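Search this forum Search Advanced search

Household and Light Industrial Automation > General Discussion
Are two-arm systems ready for routine chores?
28 replies | 3,000 views

skadlow_facilities wrote:
Our department has been asked to state a position on whether a two-arm system could take over tidying and light bench work in a shared building. The tasks under review are clearing a table, returning small articles to a shelf, and handling cords and fittings. The vendor summaries we have received, including the one for the Skoson package, report success rates without saying what was on the table. I would welcome the views of members with operating experience. The mixture of articles below is typical of what we would expect such a system to handle.
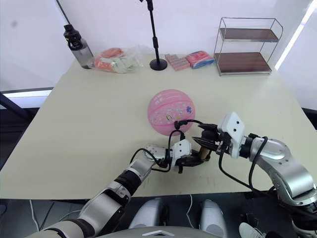
Two arms at a table with a pink ball, a water bottle and packaged items; the right gripper holds a small tan cylinder.

Share (6) Comments (4)

prikeo_bench wrote:
In our judgment the answer is yes, within limits. Our shop has operated the Prikeo cell since January on a sorting task of 100 parts per run, and the staff formerly assigned to that task have been moved to inspection. A short, rigid cylinder such as the one in the right gripper is well within the ability of current equipment. The two-tier rack in the back corner is also a reasonable destination, as the shelves are open and appear to have nothing on them. I would recommend approval of a limited trial.

linen_and_stores wrote:
I must disagree with the previous member. A sorting cell receives the same parts in the same tray. A household table does not offer that courtesy. The clear bag and the flat packet along the back edge would each require a different grip, and a bag changes shape when it is lifted. Our own trial covered 600 attempts at putting away soft goods, and we declined to renew it. A member of staff had to remain beside the machine throughout, so no labor was saved.

prikeo_bench wrote:
The point about supervision is accepted. I would note that it concerns cost and does not settle whether the work can be done.

linen_and_stores wrote:
For a facilities budget, the two questions are the same.

vigfusdottir_workshop wrote:
The Vigfúsdóttir workshop has taken a middle position, and I submit a second view of comparable work for members to consider.

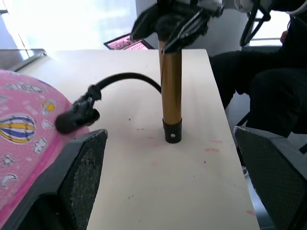 Cord handling is the item on which our workshop has spent the most time, and it is the item most often left out of a vendor summary. A rigid body may be held securely and the task may still fail at the other end of the cord. The gold-colored cylinder is clamped at the top and stands upright on its black end cap, a position we would regard as satisfactory. The thick black cable, however, leaves its side, arches over, and ends in a plug-like head just above the table beside the pink fabric. Our procedure requires that the free end be accounted for before any lift, and that soft articles be moved clear of it. We permit unattended work on rigid articles only.

skadlow_facilities wrote:
May I ask whether that procedure applies to both arms, or only to the arm performing the lift?

vigfusdottir_workshop wrote:
It applies to both. The second arm is assigned to the free end.

linen_and_stores wrote:
I could support a trial on those terms, provided that soft goods are excluded in writing and that staff hours are reported along with completed tasks.

prikeo_bench wrote:
I do not support the exclusion. A trial that omits soft goods will tell the department very little about housekeeping. They should be included and reported separately.

skadlow_facilities wrote:
Both recommendations will be entered in our paper. I will post the draft terms in this thread when they have been cleared for release.

Share (2) Comments (0)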